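5. Preparación del vaso y del tubo de dentífrico

Este apartado corresponde al organizador de baño Vakwood, una vez fijado a la pared según el apartado 4. Lea todos los pasos antes de colocar nada en los huecos.

5.1. Retire el film protector de la bandeja y lávela con agua templada y jabón neutro. Séquela con un paño.

5.2. Espere 30 minutos antes de cargarla. El adhesivo de las fijaciones necesita ese tiempo.

5.3. Compruebe que la bandeja no se mueve al presionarla con la mano. Si cede, vuelva al apartado 4.

PRECAUCIÓN: no cargue la bandeja con más de 900 gramos. El vaso lleno de agua cuenta como carga.

5.4. Prepare el vaso y el tubo sobre una mesa despejada. Ponga el vaso de pie, con la boca hacia arriba.

5.5. Limpie el tapón del tubo y ciérrelo del todo. Los restos de pasta acaban en el fondo del vaso y cuesta quitarlos.

5.6. Sujete el tubo por el centro, sin apretar, con el tapón hacia abajo y el extremo plano hacia arriba. Acérquelo al vaso e introdúzcalo.

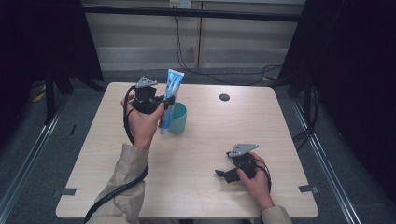
Ismail Bouazza

5.7. Si el tubo se inclina, apóyelo contra la pared del vaso. Un tubo casi vacío se dobla; enrolle el extremo plano antes de guardarlo.

5.8. Coloque los cepillos con el cabezal hacia arriba. Deje el vaso en el hueco redondo de la bandeja y gírelo hasta que asiente.

Nota: los vasos de más de 10 cm de diámetro no caben en el hueco redondo. Utilice la repisa lateral.

Limpieza: vacíe y aclare el vaso cada semana. Revise las fijaciones cada 6 meses.

Kovivstead · Atención al cliente: formulario de contacto
© 2021 Kovivstead. Todos los derechos reservados.
Volver arriba

Documentos relacionados
Toallero Landeg: montaje en azulejo
Estante de esquina Gresembridge: guía de instalación
Organizador Vakwood: lista de recambios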